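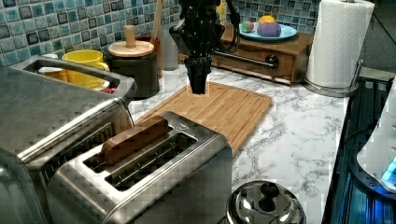
Frühstück am Schneidebrett, der Toast steckt noch im Toaster.

Automatische Hühnerklappe Baluria im Test: viel Versprechen, ein brauchbarer Motor

Ich war von Anfang an misstrauisch. Eine Klappe, die morgens von allein aufgeht und abends von allein zu, klingt gut, solange man nicht daran denkt, wer davorsteht, wenn sie einmal zu früh schließt. Bei uns sind das 11 Hennen, darunter zwei Trödlerinnen, die grundsätzlich erst bei fast völliger Dunkelheit in den Stall finden.

Die Baluria kostet knapp 200 Euro, mit Schieber, Führungsschienen und Lichtsensor. Auf der Verpackung steht »in wenigen Minuten montiert«. Ich habe einen Nachmittag gebraucht. Die Schienen sind aus dünnem Aluminium und verziehen sich, sobald man die Schrauben nur ein wenig zu fest anzieht, und dann klemmt der Schieber auf halber Höhe. Die Anleitung erwähnt das mit keinem Wort. Sie zeigt dafür auf einer ganzen Seite, wie man die Batterien einlegt.

Der Motor ist das Beste am Gerät. Er läuft leise und zieht den Schieber gleichmäßig hoch, auch wenn Einstreu in der Schiene liegt. Seit Oktober hat er jeden Morgen geöffnet, auch bei Nebel und nach dem ersten Frost. Mehr kann ich dazu nicht sagen, einen richtigen Winter hat er noch vor sich.

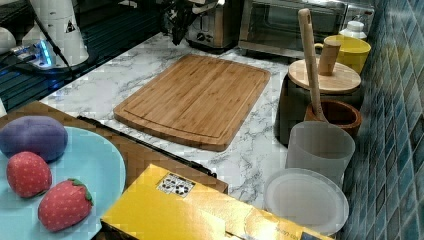

Schneidebrett und Plüscherdbeeren auf dem hellblauen Teller.

Mit dem Lichtsensor bin ich dagegen gar nicht zufrieden. In der Werkseinstellung ging die Klappe zu, als es im Hof noch ordentlich hell war, und drei Hennen saßen draußen. Man kann die Empfindlichkeit verstellen, allerdings über einen einzigen Knopf, den man unterschiedlich lange drücken muss, während eine kleine Diode blinkt. Wer dabei Handschuhe trägt, fängt zweimal von vorn an. Ich habe den Sensor schließlich abgeschaltet und benutze nur noch die Zeitschaltuhr. Die muss man eben alle paar Wochen nachstellen — dafür weiß ich, woran ich bin.

Dann der Einklemmschutz. Laut Hersteller stoppt der Schieber »sofort«. Ich habe es mit einem zusammengerollten Handtuch und mit einer Möhre ausprobiert. Beim Handtuch hielt er an und fuhr wieder hoch, die Möhre hatte hinterher eine deutliche Kerbe. Für ausgewachsene Hennen mag das reichen. Küken würde ich nicht in die Nähe lassen.

Jadwiga Domański, von der wir unsere Sussex haben, benutzt seit Jahren die Klappe von Stiltex. Die kostet etwa 80 Euro mehr und hat Schienen aus verzinktem Stahl. Ich habe sie mir angesehen. Sie wirkt solider, der Schieber hat unten eine Verriegelung, an der auch ein Marder scheitern dürfte. Bei der Baluria lässt er sich mit zwei Fingern hochdrücken. Ich habe innen einen Winkel angeschraubt, aber das sollte bei dem Preis nicht meine Aufgabe sein.

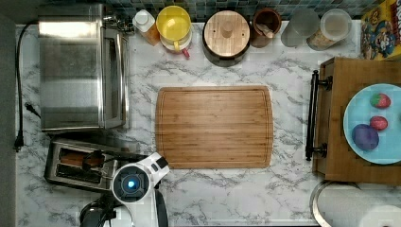
Küchenzeile mit Miniofen, Toaster und blaugrünem Mosaik.

Den Kundendienst habe ich einmal angeschrieben, wegen der Schienen. Es kam eine freundliche Antwort mit derselben Anleitung im Anhang.

Gut: leiser Motor, zuverlässige Zeitschaltuhr, Batteriefach mit ordentlicher Dichtung.
Schlecht: weiche Schienen, umständlicher Sensor, keine Verriegelung.

Für 100 Euro würde ich sagen: kann man nehmen, wenn man ohnehin gern bastelt. Zum jetzigen Preis rate ich eher zur Stiltex oder dazu, abends weiter selbst mit der Taschenlampe hinauszugehen. Unsere Baluria bleibt vorerst am Stall, und ich schaue trotzdem jeden Abend nach, ob alle drin sind.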